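Wash Day Without the Pile — speaker notes
Rhona Semple, Nilthorpe evening series, December

Start with hands up: who has clean clothes sitting in a basket at home right now? (Wait for the laugh. Put my own hand up!)

Opening story: the winter I kept 258 pieces of laundry moving through one small apartment. Mention Jean Haldane, who taught me to sort by who wears it before I sort by color. Keep this short, I always run over here.

Main point one — the basket is for carrying. Once clothes live in it, they crease, and you end up digging for socks every morning. I love a good basket, but it needs to be empty by bedtime.

Main point two — find a bare stretch of floor. You want somewhere to set the basket down and spread out, and a spot by a wall is great. Ten minutes there beats an hour on the couch with the TV on.

Main point three — big, slippery things first. Sports jerseys go on top of my list because the numbers crease so badly.

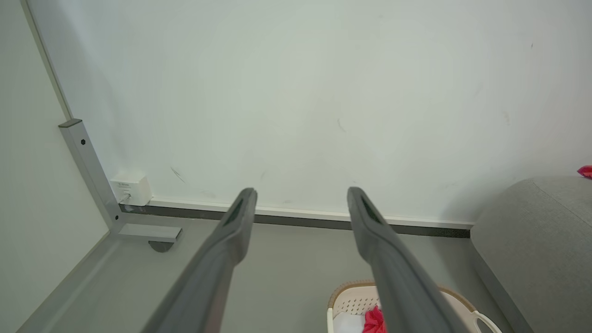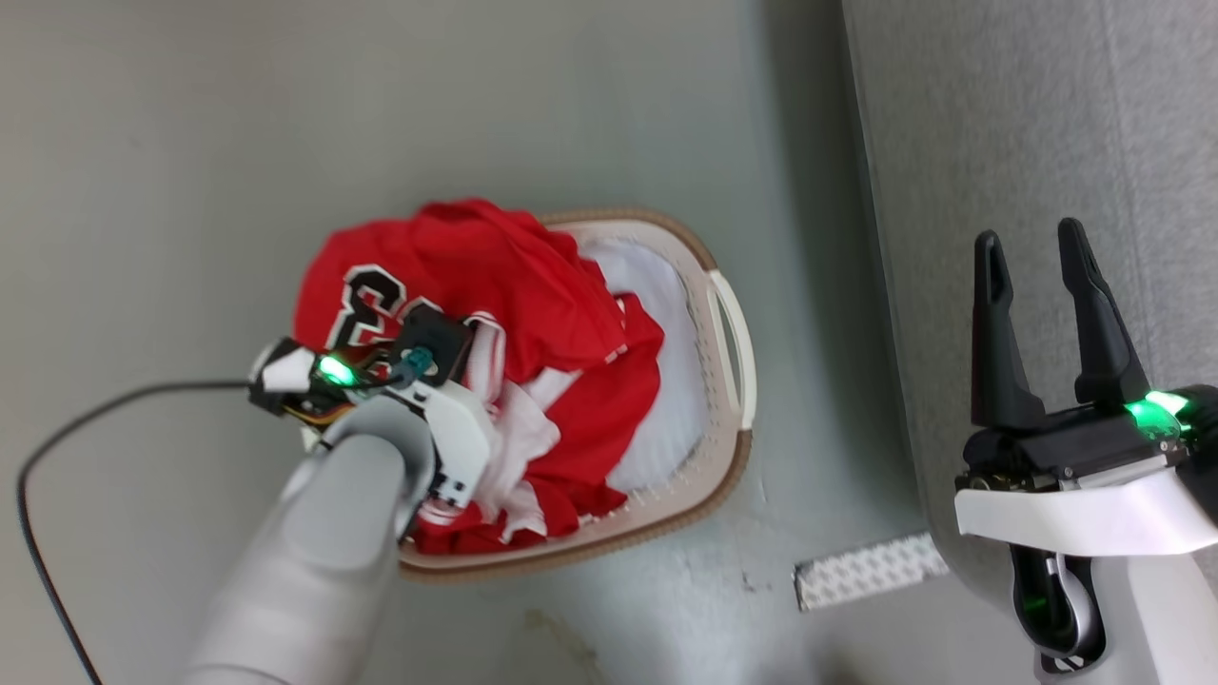 Now the folding demo. Lay the shirt face down, smooth it with flat hands, sides in, then up from the hem in two folds. Go slowly the first time, then do it again at full speed — people really enjoy that part. Ask for someone to come up and try.

Questions, 10 minutes. Someone will ask about fitted sheets. Say yes, I'll show you afterward, and have one ready under the table.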